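Visit report: Trumden demonstration recording site
11/1/25

Chaiwat Pongsiri and I visited the Trumden site to compare its written procedures with floor practice. The site records household handling tasks with hand-held grippers. The governing document is the Grasel handling guide, now in its September revision, which runs to 10 sections. We had time for sections 5 and 6, cable routing and marker care.

Section 5 asks for a marked walkway between the power strip and the work furniture. I would like it to go further and set a minimum clearance for cables at foot level. The present wording leaves that to the operator.

Section 6 says that a marker with a scratched or lifted edge must be replaced before the next take, and that the replacement is logged by tool number. The log we were shown had entries for every tool. It did not record who did the check. Nedeljković, who maintains the guide, has accepted that as a gap.

Work at the brick wall, with hand-held grippers at the white shelving:
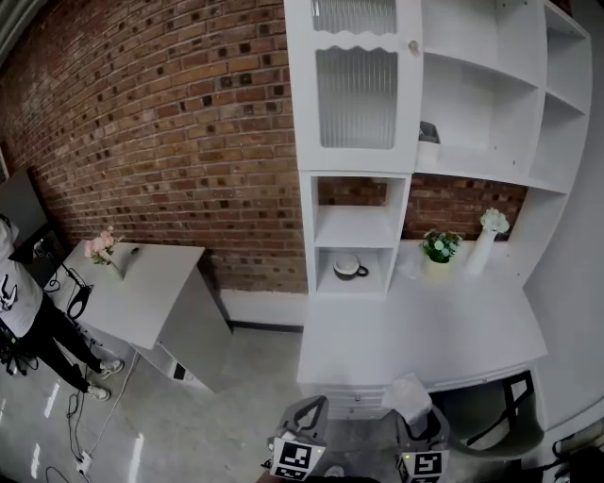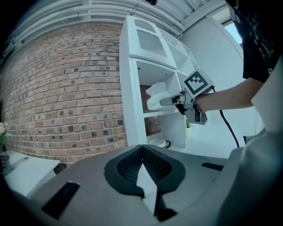
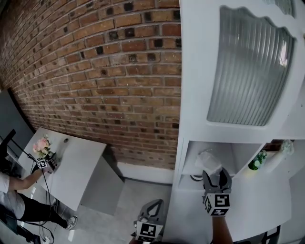

Retention was the last item. Trumden keeps each take with its calibration file for 1,000 days, then deletes both. Chaiwat asked what happens when a calibration is found to be wrong after the take has been released. The guide has no answer. At Trillomero we withdraw the take and issue a notice to anyone holding a copy, and I have sent Trumden our form.

Open points: clearance figure for section 5, checker's name in the marker log, withdrawal procedure. Trumden will reply in writing once the next draft of the guide is out.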